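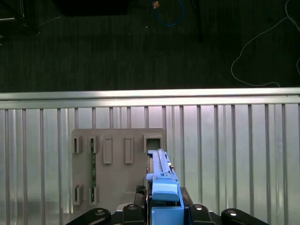
Repair evenings for old computers return in August

The Pindano repair workshop will open its doors again in August for residents who have an old desktop computer at home and do not know what to do with it. The evenings start at 6 p.m. and the entrance is free.

The workshop began last winter with only 2 tables and a few borrowed screwdrivers. By the end of spring the group had received 172 computers from families, small offices and one language school. Many of them could be used again after a cleaning, a new drive or a change of memory. The others were taken apart, and their good pieces were kept on the shelves for later repairs.

Hortensia Tapia, who started the workshop, explains that most people bring a computer because it became slow or does not turn on. "They think that everything inside is broken," she says. "Very often it is one cable or the power supply. We open the case together with the owner and we look."

Visitors are invited to stay at the table during the work. They learn how to remove the side of the case, where the memory is placed and how the hard drive is connected. No experience is necessary, but children should come with an adult. 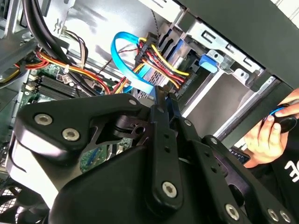 The drives are the part which brings the most questions. Domingo Gallardo, who teaches the course on storage, asks all visitors to make a copy of their photos and documents before they come, if the computer still starts. When a computer is given away and not repaired, the drive is erased the same evening, and the owner can wait and watch this – or take the drive home.

Mr. Gallardo also recommends to take a picture of the inside with a phone before any cable is pulled out. "The data cables are easy, but with the power wires people forget which one went to which drive," he says.

The repaired computers go to Fovura, a study center in the Maluleke neighborhood, where students use them for homework and for writing applications. The center has asked for more machines before the new school year, and also for keyboards, which are always missing.

Each evening has place for up to 20 visitors, so it is better to write your name on the list at the front desk in advance. Laptops and printers cannot be accepted at this moment. Monitors are accepted only if they work and come with their power cable.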